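Speaker notes - alarms, and why your operators ignore them

Opening. Wait for the coffee people to sit down. Thank Imani Ridgeway for the introduction, whatever she said.

Start with the control room at Lindau, six in the morning. Two operators, one kettle, and a panel showing 40 active alarms. Ask the room how many of those needed doing something about. Let them guess. The answer is two, and one of those was the kettle tripping its socket.

Next point: how it gets like this. Every alarm was somebody's good idea. The pump supplier wants one, the safety review wants three, and after each incident we add another so the report has something in its last box. I have written those reports. I have filled in that box.

Read out the Jandora line four message: "GENERAL FAULT - SEE OTHER FAULT". Pause. There was no other fault.
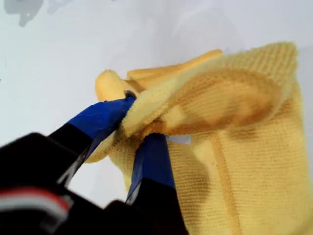

Yellow cloth, stained across the fold.

Then the method, which is dull and works. Print the list. Sit down with the people on shift, not their managers. For each alarm ask what they do when it goes off. If the answer is "press acknowledge", it's a log entry, so put it in the log. Taner Tatlı did this at Jiltik over 21 shifts and removed almost half the list. Kauko Hyvönen argued for every single one, and he was right about the low oil pressure, so mention that. He's in the second row.

Priorities slide. If everything is red, you've bought a very expensive red lamp. Keep this short, they've heard it.

Likely question from Baoshan Wan: what about the old Ambrose controllers, which can't do priorities? Answer: use a delay timer and a separate page. Don't get drawn into the wiring.

Finish by asking each of them to take one alarm off one panel by the end of March. Skip the last slide if we're running late. Lunch is next door.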